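Parallel gripper vs. soft fingers for plates - anyone compared them properly?
Forum: End effectors and tooling

ridgeline_tom
Original poster

Hi all, long post, sorry. I've got a two-arm cell and a customer who wants dishes moved from a table into a rack. Sounds easy until you try to pick up a shallow plate that's lying flat. I've been going back and forth between a stiff parallel gripper (the Prammont, the black one with the angular fingers) and a set of Probert soft fingers, and I'd love to hear from people who've run both on ceramics.

The mess so far: the Prammont holds a rim beautifully once it's on the rim. Getting there is the trouble. It wants one finger under the lip, and on a flat table there's hardly any room under there. The Proberts don't care so much about height but they sag, and the plate tips when the arm speeds up. I ran 50 picks with each and the Prammont dropped fewer, but it also bumped plates sideways a lot more on the way in. 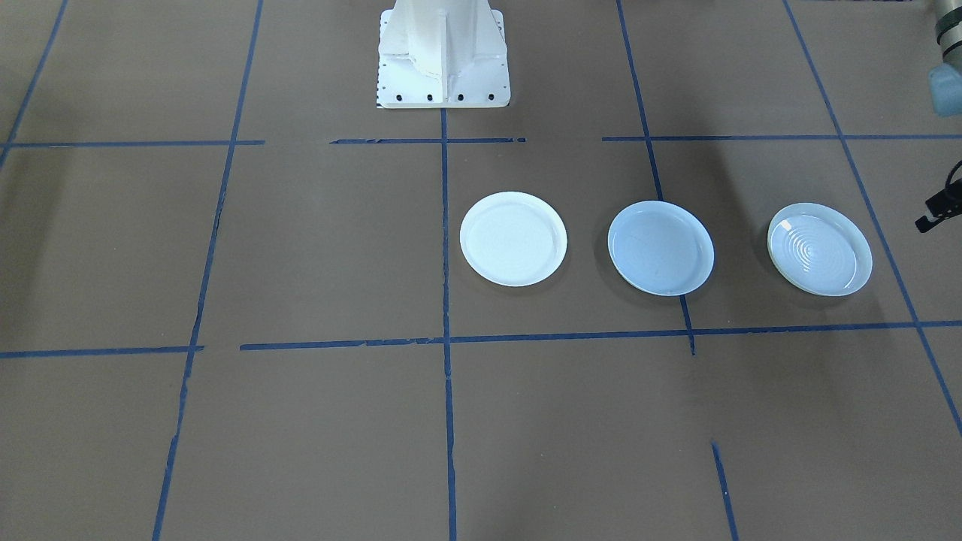 My test set is deliberately annoying, because a gripper that only likes one plate is no good to me. I want different rims and different finishes all going through the same program with no retuning. The one with the ripples is my least favorite of the three so far, the matte one with the shallow center has been pretty friendly, and the glossy bluish one in the middle drives the depth readings nuts. I taped the table into cells so I can put things back close to where they were between runs. The tape is getting ragged, but it does the job.

So, two questions. Would you stick with the stiff fingers and add a thin tip? And is a wrist camera worth it, or should I lean on the fixed one?

papercup_9

Stiff fingers, thin tips, done. I went through this with saucers at Punuleo and wasted most of September on soft stuff. Soft fingers are great for fruit. Plates are rigid, and you want to know exactly where your contact is.

moth_and_gear

Gonna disagree with papercup a bit! Thin tips chip glaze. We had a pile of 932 used cafe plates to sort and the rims were all slightly different, and the hard tips left marks on plenty of them. Soft pads over a stiff finger is the middle road. You lose a little clearance but you stop hearing that awful click.

papercup_9

Marks on used cafe plates, who can tell? ;) But fine, on new stock I'd put a skin on the tip too. Thin one though. If it's thick you're right back to not getting under the lip.

ridgeline_tom
Original poster

OK, the skinned tip is going on the list. On the camera question, let me show you why I'm torn. I get a nice close look at the rim, but I lose the rest of the plate. 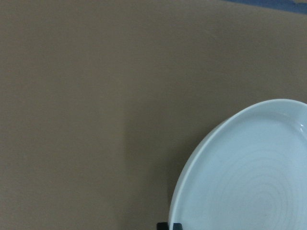
Wrist camera view: a bit of glare on the rim, black piece at the bottom edge.

My circle fit has to guess the center from an arc like that, and the guess wanders. It's much happier when I back the arm off, but then I'm giving up the detail I bought the camera for.

moth_and_gear

Oh, that shadow next to the plate would bug me more than the arc. If your edge finder is plain contrast it's going to grab the dark side at least some of the time. Can you get a diffuse light up there? Even a cheap panel helped us a ton.

slowservo

Do both cameras. Fixed one for the coarse center, wrist one for the last bit of rim only, and don't ask the wrist camera to fit a circle at all. You already know the plate size from the overhead shot, so all you need up close is where the edge is. I do this on the Trullden controller and it handles the handoff fine, the only pain is keeping the two calibrations in agreement. I redo mine every morning.

papercup_9

Every morning?? I'd rather have one good fixed camera and sleep in.

slowservo

It takes 5 minutes. I make coffee while it runs.

ridgeline_tom
Original poster

slowservo, that makes a lot of sense, thanks. I've been making the wrist camera do a job it's bad at. I'll try the split next. For anyone asking about reach and how the wrist comes in, this is one of the arms stretched out low over the table with the gripper pointing down.

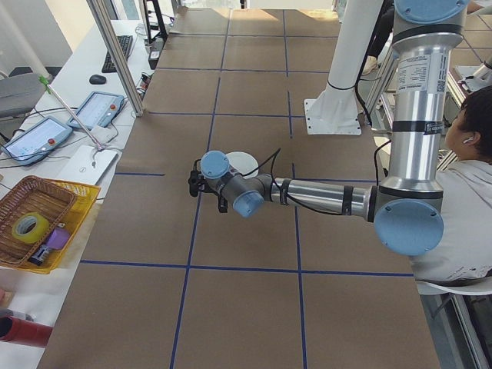
Update: what I'm trying next

ridgeline_tom
Original poster

Here's the plan, shout if you see something dumb.

Prammont with thin tips and a thin rubber skin. Overhead camera for the center, wrist camera for the edge only. Diffuse panel over the table. Coming in at a slight tilt so the lower finger slides under the lip first, then leveling out before the lift.

I'm leaving the Proberts in the drawer for now, but I'm not giving up on them. I still think they'd do well on bowls.

moth_and_gear

Tilt is good, just watch your cable at the wrist. Mine loops over the top like yours and it snagged on a rack post once I started adding tilt. Cost me a connector.

papercup_9

Agree with the plan except the tilt. Straight down with one finger lower than the other does the same thing and you don't have to teach a weird path. Stagger the tips by a hair and see.

slowservo

Staggered tips are fine until you need to grab from the other side. With two arms I'd keep them symmetric so you can swap left and right. What's your budget for tips anyway? I paid 1,759 for a custom pair once and then ended up printing my own.

ridgeline_tom
Original poster

Ouch! Printing mine for sure. I'll run the tilt and the staggered version on the same three plates and post the drop counts for both, ripply one included.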